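Packing automation at Tultville: questions from staff

When does the change start?
The first two gripper cells go live on the returns and repacking line in August. The other lines at Tultville stay as they are until the trial has been reviewed. Zerkau has had the same cells since last year and some of the answers below draw on what was learned there.

Will anyone lose their job?
No permanent post is being removed as part of the trial. Five people on each shift currently work on repacking. Two of them will move to running the cells and the rest will stay on hand packing or go to goods in. Agency cover for the peak period will be lower than last year.

What will the cells do?
They pick up household goods, turn them so the label can be read, and place them in the right tray. Anything the cell can't grip or can't identify goes to a person. During set-up the Drotesov team worked through 3,419 picks on mixed items and used the failures to decide what stays with hand packers.
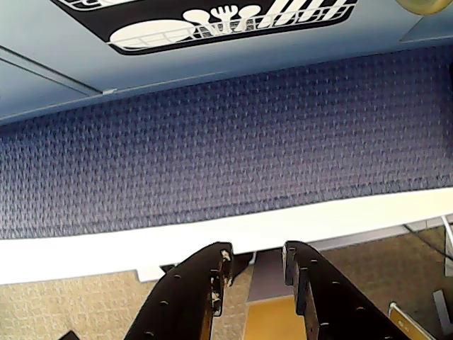 Soft goods and anything with a loose cover will stay with hand packers for now. So will glass, and anything that comes back without its original packaging. The list is kept on the board by the line office and will be updated when it changes.

Do I need to be good with computers?
No. The screen at each cell shows the current job, a stop button and a short list of faults. Training takes 2 shifts, both paid at your normal rate and both during your usual hours. If you need longer, ask your shift lead.

Is it safe to work next to?
Each cell has a marked area on the floor and stops if someone steps into it. It won't restart until a trained operator resets it at the screen. Don't reach in to free a stuck item, even when the arm looks still. Press stop first.

Will my targets change?
Hand packing targets are frozen during the trial. Cell operators won't have a personal pick rate. The cell is expected to handle 300 items a shift to begin with, and a shortfall will not be counted against whoever is on it.

Does the system record me?
The cameras on the cells point at the work area and are used to find items and look into faults. Footage is not used for timekeeping or discipline. This is written into the agreement with Prins, who maintain the system.

Can I say no to working on a cell?
Yes, for the length of the trial. Tell your shift lead before the rota is drawn up. Your grade and hours stay the same.

Who do I tell if something isn't working?
For a fault, use the red phone by the line office. For anything to do with rotas, breaks or workload, speak to your shift lead or your union rep.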